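A second-hand arm in a shared shed

By Siwan Pritchard

April 19, 2026

The Tremis workshop is at the back of an old print works, behind a tile wholesaler and a place that fixes pool pumps. Members pay by the month and get a key, a shelf and a share of the power bill. Most of them build furniture. For the past year or so, Normand MacLeod and Thitima Mahawong have been building a robot that picks up blocks.

MacLeod is a retired fitter. Mahawong writes software for a freight company and does her share of the robot work at night. They met over the workshop's broken bandsaw and found they both wanted to try automated picking, where a machine reaches into a container of parts lying any which way and takes out one at a time. Factories have done it for years with expensive vision systems and support contracts. The pair wanted to see how far they could get with a used KUKA arm and whatever they could make themselves.

The arm came from a dealer and took most of an August weekend to get through the roller door. It went in on a borrowed pallet jack, with MacLeod steering and four people from the furniture side pushing. Getting it running took longer. The first controller start-up threw a page of faults, and clearing them used up three weeks of evenings.

"I thought the mechanical side would be the hard part," MacLeod says. "It was the easy part. I can see what a bolt is doing."

The gripper is their own work and is now on its fifth version, which they call Calado. The first closed too hard and chipped the blocks. The second and third were too wide to get in beside a block lying near a wall. The fourth was fine until a wire pulled out in the middle of a move, after which Mahawong rerouted everything and started keeping a notebook of every wiring change. She has filled one and started another.

Cables have caused more lost evenings than anything else. Everything the gripper needs has to travel along the arm and still leave the wrist free to turn. Too little slack and a connector lets go. Too much and the bundle drags on the work. They tried clips, then sleeves, then went back to tape, which is quick to cut off and redo.

The task itself is simple to state. The arm has to find a block in a metal bin, get its fingers around it, lift it out and put it down outside. A block flat in the open is no trouble. Blocks that touch each other, or lie against the slope of the wall, are where the program makes poor choices.

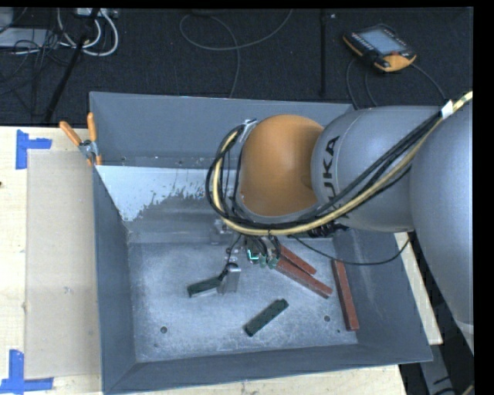

Mahawong tests in batches of 1000 attempts, spread over as many nights as it takes. In the first full batch the arm made 379 clean picks. Of the failures, 203 were cases where the fingers came down on the wrong spot and pushed the block away. She spent the next month on those alone, mainly by changing the angle of approach.

The bin gave them trouble too. Bare metal throws back light, and the camera software kept reading bright scratches as edges. Painting it was discussed and put off. Moving the lamps helped more than either of them expected, and cost nothing.

Safety took some negotiation with the other members. The rule is that the arm runs only with one of the two standing at the pendant, and at low speed whenever anyone else is in the building. Pantelis Economou, who makes chairs at the next bench, was against the project at first. He now asks when it will be able to sand.

It won't be soon. The next job is a second bin, so that the arm can sort by colour as it goes, and after that a proper stand for the electronics. MacLeod has 16 metres of cable duct on his shelf waiting for a free day. Mahawong wants another full batch done before he touches any of the wiring.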